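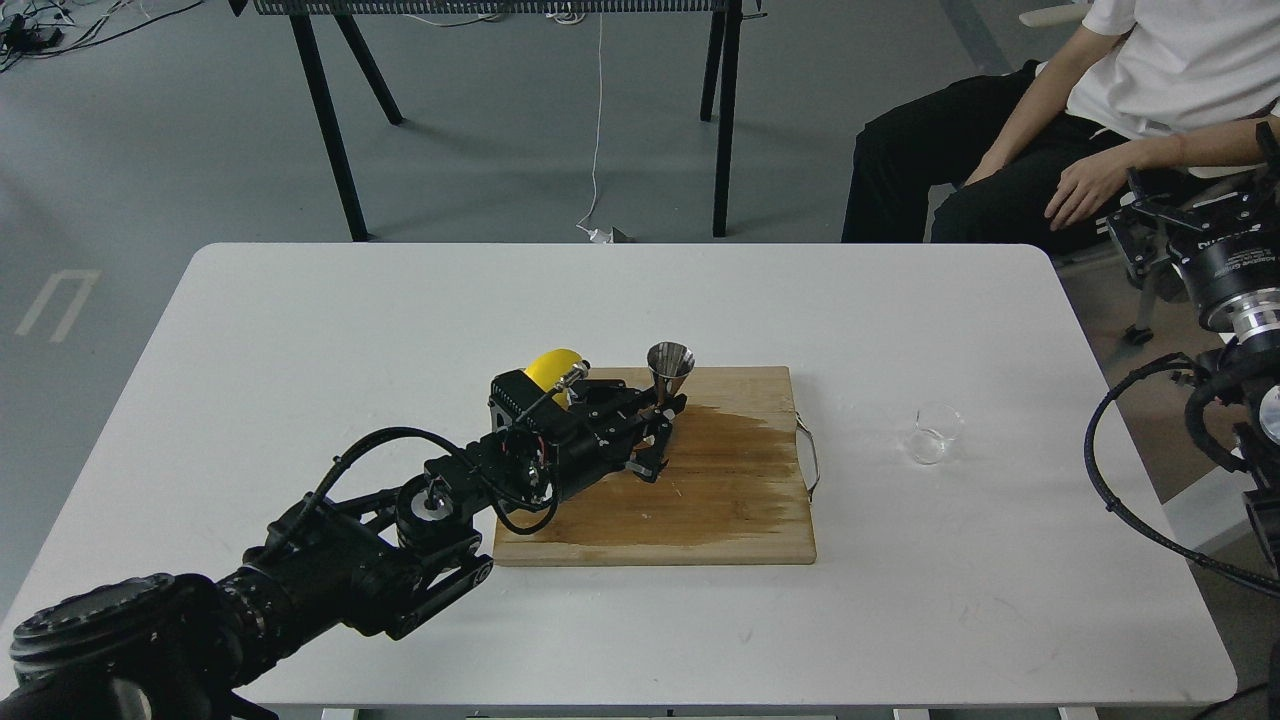 Ticket: Skurkinton recipe site, unit conversion fault
Opened: 25 Oct 2019
Reported by: Leen Nimri
Assigned to: Rasha Jaber
Priority: 2
Status: Resolved, monitoring

Reported behaviour
Drink recipes set to metric show the wrong volume for lemon juice. The Khoury Sour calls for 2 tablespoons and the page prints 16 mL. Other ingredients on the same page convert correctly. Imperial view is fine. Clearing the browser cache makes no difference.

RJ: Reproduced on staging and live. Recipe record is correct in the database. The fault is in the display layer, in the Drarketti conversion plug-in.

RJ: Checked whether the page header images were holding up the conversion script. They are not. Load order is the same with images switched off.
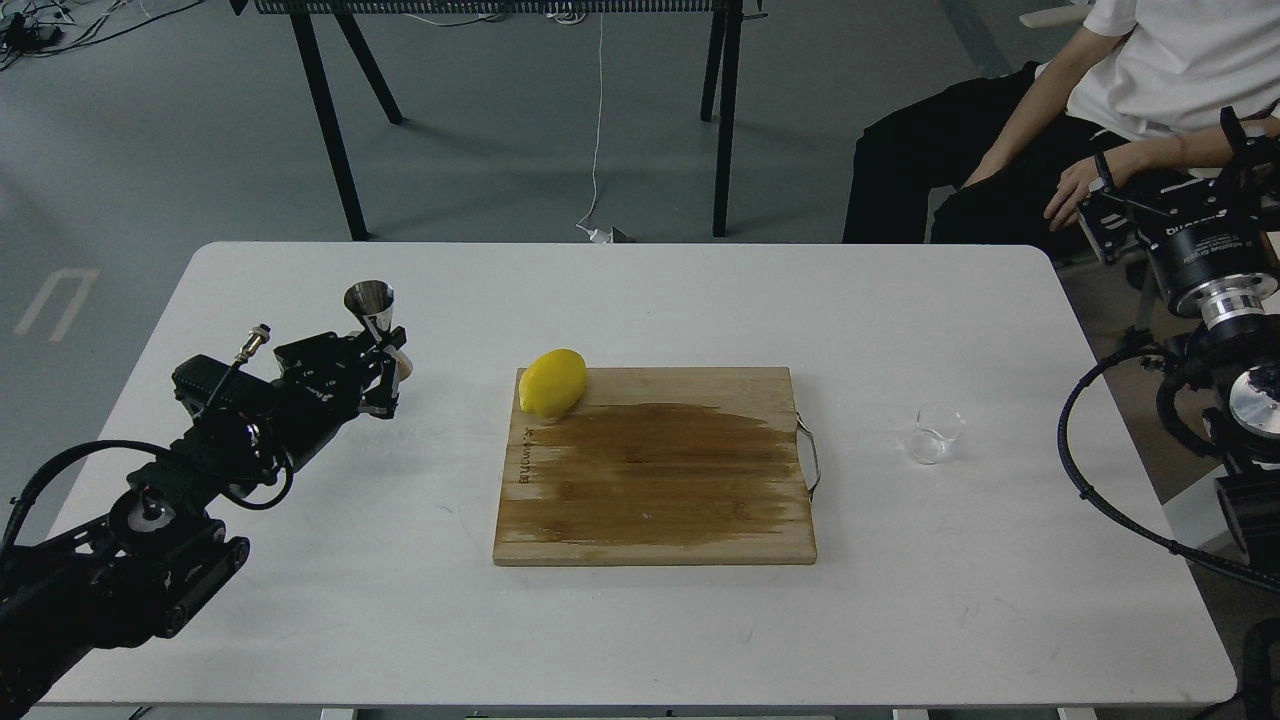
Lemon on the board, glass beaker to the right.

RJ: Compared the unit tables. Drarketti was updated in March and the Australian tablespoon (20 mL) was dropped from the locale file. Lemon juice has its own override row, left over from the Zororby import, with a fixed value of 8 mL per tablespoon. No idea where 8 came from. The override wins over the locale file.

LN: Can the override be deleted? We don't use any of the Zororby rows now.

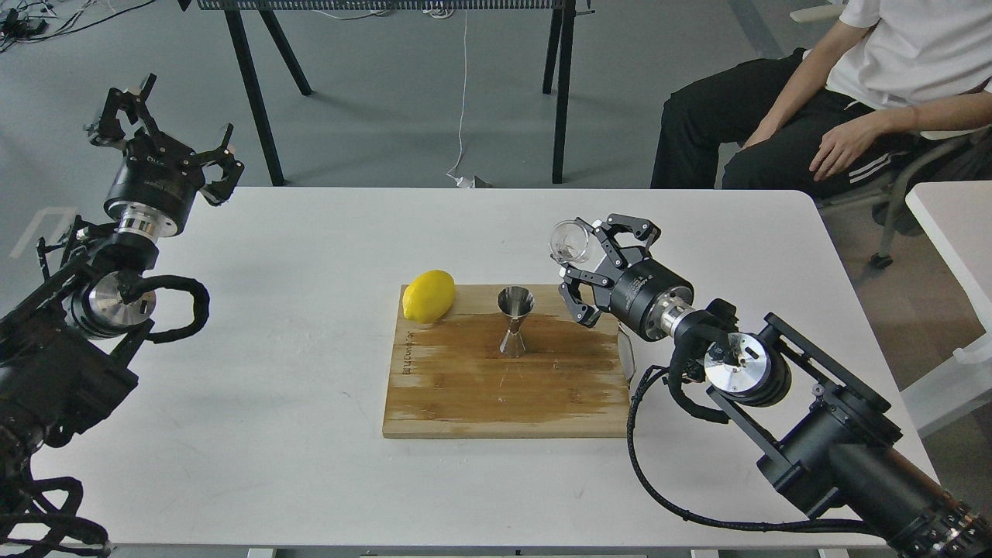 RJ: Deleted on staging. Page now prints 30 mL, so it is falling back to the US tablespoon. Restored the Australian value in the locale file and rebuilt. Page prints 40 mL.

RJ: Pushed to live. Retested 4 recipes in both views, all correct. Printed recipe cards are cached separately and will need to be regenerated.

LN: Confirmed on my end. Cards still show the old figure.

RJ: Card rebuild queued for tonight. Leaving ticket open until it finishes.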